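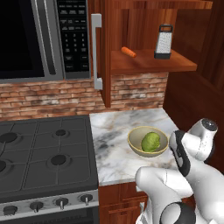 Figure 6.1 A rendered kitchen in Nisell, with the arm at the counter beside a bowl holding a green vegetable.

CHAPTER 6
Evaluating a Commercial Simulation Kit

Chapter 5 dealt with the cost of testing household tasks on physical equipment. This chapter considers the purchase of a simulated kitchen as a product, and asks what a buyer should examine before signing a license. The kit under review is Nisell, supplied by Filby and used in the teaching laboratory at Brusolthorpe.

Nisell is sold as a library of furnished kitchens, an arm model, and a set of 95 short tasks. Most of the tasks concern moving food and utensils between counters, shelves, and cooking surfaces. The standard license includes 380 objects, of which 355 may be picked up and moved. The remainder are fixed in place.

Figure 6.1 shows the kind of layout a buyer will meet early on. A gas stovetop stands to one side of a narrow marble countertop, and an open cabinet above holds a carrot and a box grater on its shelf. Such a layout raises practical questions. Can the arm reach the shelf without striking the open door? Does the bowl move when its rim is touched, and by how much? A supplier should be able to answer both from its own test records.

The evaluation method used in this chapter was drawn up by Chutima Srithong for the Brusolthorpe laboratory. It divides the work into 14 checks, beginning with installation and ending with the terms of support. Each check is scored separately - no overall grade is given - and the reader is expected to weigh the scores against the needs of a particular course or workshop.

Visual quality receives less attention here than it does in sales material. Wood grain and worn brick may matter a great deal when a camera-based controller is being trained, and very little when only reach and timing are under study. Section 6.3 takes up this point in connection with the Abdel Rahman exercises.

Readers should complete the following before Section 6.1:

Review the definitions of contact and grasp in Chapter 4.
Obtain the Nisell trial license from the course office.
Read the Filby support terms, noting the period for which updates are provided.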